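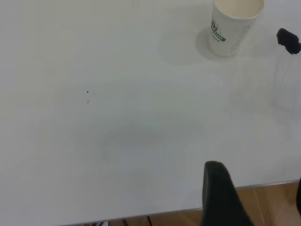
White matte table surface with paper cup.

Storness 222 Matte Tabletop

The Storness 222 is a flat, white work surface for canteens, meeting rooms, and shared desks. It is supplied as a top only. Frames and legs are ordered separately from the Gargate range or can be taken from an existing table, provided the mounting pattern matches.

Construction

The core is a dense wood-fiber board with a sealed white face on both sides. The two faces are the same thickness, so the top stays flat when the heating is switched on and off through the year. Edges are rounded to a 3 mm radius and bonded with a waterproof adhesive. The underside is drilled at the factory for the Gargate 4-point frame. Tops without drilling are available on request and carry the suffix N.

Surface

The matte finish scatters light from ceiling fixtures and reduces glare at low viewing angles. It is not a writing surface. Dry-erase marker will leave a shadow in the pores of the finish and should be removed the same day with a damp cloth and mild soap. Do not use wax or polish, as both produce shiny patches that cannot be evened out later.

Heat and liquids

The face tolerates contact with objects up to 60 degrees Celsius. Pans, kettles, and hot plates need a mat. Coffee, tea, and fruit juice can be wiped off with water. Red wine, beet juice, and hair dye should be wiped up at once -- a faint stain may remain if they dry on the surface.

Fitting

Lay the top face down on a clean blanket. Place the frame over the drilled holes and start all screws by hand before tightening any of them. Use the screws in the bag marked A. The longer screws in bag B are for the older Sodbridge frame, which has a thicker mounting plate, and will come through the face if used with Gargate legs. Tighten with a hand driver. Power drivers strip the inserts.

Two people are needed to turn the finished table over. Lift it by the frame and keep the edges off the floor.

Changes to this product

The edge adhesive was changed in September. Tops made before the change have a gray label on the underside, and later tops have a white one. The two versions can be used side by side. Color match between batches is close, but tops for a single long row should be placed on one order.

Ordering and spare parts

Orders are handled by Van Acker. Quote the product name, the size code, and the suffix N if drilling is not wanted. Replacement screw bags and inserts are stocked separately. Damaged edges cannot be repaired on site -- the whole top has to be exchanged.

Technical questions: Marloes Michiels, product support, Van Acker.

Page last revised 3 December 2022.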